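Why I quit the job with the nice snacks

So I finally did it. I handed in my badge at Dafis in July and walked out with a tote bag, a dead succulent and seven years of hoodies, and I've been putting off writing about it ever since.

A few of you emailed to ask if it was the layoffs. Sort of? Dafis let 300 people go in the spring, most of them by a calendar invite titled "Quick sync," and I wasn't one of them. I got to stay and do three people's work (lucky me!). My team had been building the moderation tools for Tomevix, and when the dust settled the whole trust side of it was me, a contractor in another time zone and a shared inbox.

What bugged me more was Grivance. That's the internal reporting system they rolled out right afterward, where you could supposedly raise a concern without your name on it. I used it once, to say we were shipping a filter we hadn't tested in Spanish. My manager brought it up in our next one-on-one, nearly word for word, before I'd even sat down with my coffee.

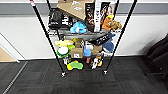

Did I try to fix things from the inside first?

For most of a year, and I have the meeting notes to prove it. I wrote up the testing gap, I asked for one more engineer, I even offered to drop my own pet project to free up time. Everybody was very nice about it and the ship date never moved an inch.

Anyway! I'm starting at Asness next month. It's a much smaller company, they make scheduling software for clinics, and the pay is a bit worse. I asked in the interview how they handle complaints and the guy laughed and said people mostly just yell across the room, which I'm choosing to find charming for now.

If you're still at Dafis and want to talk, my personal email is on the About page. Please don't write me from your work account.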